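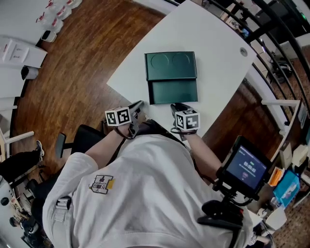

Leanne Tapley asked whether the February shoot had been paid in full, as two of the new faces had told her they were still owed for the second day. Begoña Bermúdez said the invoices went to Hutico on time and one payment was outstanding. She will call their accounts office and report back by email.

Filed under: Talent & Bookings, Minutes

Drakideo Models – bookings meeting, 4 Jul 2022

Present: Anisa Kwok (chair), Begoña Bermúdez, Lionel Garside, Leanne Tapley
Apologies: Ghazal Karimi

1. Minutes of the last meeting
Agreed with one change. Item 3 should read "fitting fee" and not "travel fee."

2. Tostberg fall catalog
Tostberg have confirmed four models for the catalog and want first refusal on the same people for spring. Lionel was against giving it without a holding fee. Anisa agreed. Lionel to write to Tostberg and ask for $800 per model, to be taken off the booking fee if they go ahead.

3. Open casting
The hall is booked. More than 1000 people have filled in the online form, and Begoña said the door team could not see them all in one day. Agreed to invite by age group, starting with applicants 21 and over. Under-18s will be seen on a separate morning with a parent present. Leanne asked for the form to be closed now. Anisa wants it left open until the end of the week.

4. Song music video
The director of the Song video has asked for two of our models as dancers. Neither has dance training. Leanne has spoken to both and one is willing to try out. The other would like to be considered for a non-dancing part – Leanne to ask the director.

5. Press requests
Ghazal sent a note by email. A magazine wants to interview one of last year's casting finds about how she was discovered. Ghazal recommends saying yes, provided questions about her family are left out. Agreed. Ghazal to sit in on the interview.

6. Other business
Lionel reported that the comp card printer has raised its prices. He will get a second quote.
Old portfolios in the back office need to be collected or thrown out. Begoña to email the models.

Next meeting: date to be set by Anisa once the casting schedule is final.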